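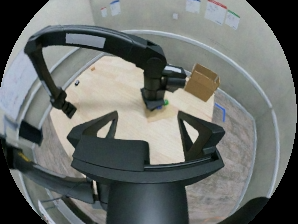

Ildikó Gulyás reckons we lost the semi in the second quarter and that everything after it was just tidying up. She said so in the car park before I'd found my keys, and I've been arguing with her in my head ever since.

I think we lost it in the third. At half-time we were down by two, which is nothing in our league, and Riltero had their best guard sitting on three fouls. All we had to do was go at her. Instead we took five long shots in a row, missed the lot, and let them run the other way.

Jozef Groen called a timeout after the fourth miss. I was keeping the scorebook, so I was close enough to hear it. He asked for the ball to go inside. It went inside once, Teun Van Leeuwen got fouled and made both, and then we were back to shooting from the car park.
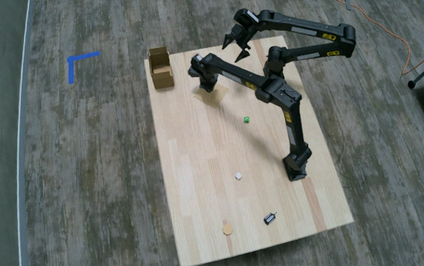
*Two arms and a bench.*

The final score was 58 to 49. I don't think that's a bad result for a team that lost its starting centre in December, but it didn't feel good at the time. Paraskevi Tzavaras had 17 of our points and played every minute. She could barely lift her arms by the end and her last two free throws both fell short of the rim. Nobody on our side could have asked more of her.

The defence was fine. We've gone to a zone on the baseline inbounds and I'd keep it.

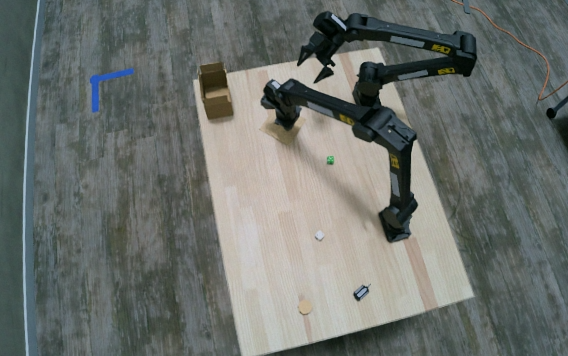
What I'd change is the rotation. We had nine players in uniform and used six. Nathalie Bakker got on for the last minute of the half, took a charge, and didn't get back on the floor. Next season she should be playing ten minutes a game, even if it costs us a couple of early ones.

Riltero go on to play Aerts in the final. I'll probably go along, as the gym is only a short drive and I'd like to see how Aerts handle that press.
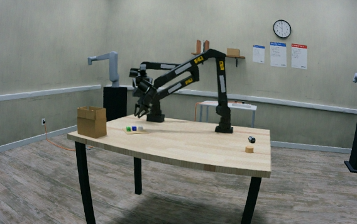
Sign-up for the summer league opens soon and we still need two more guards. Training stays at 7 p.m. until then, same court, and bring both singlets.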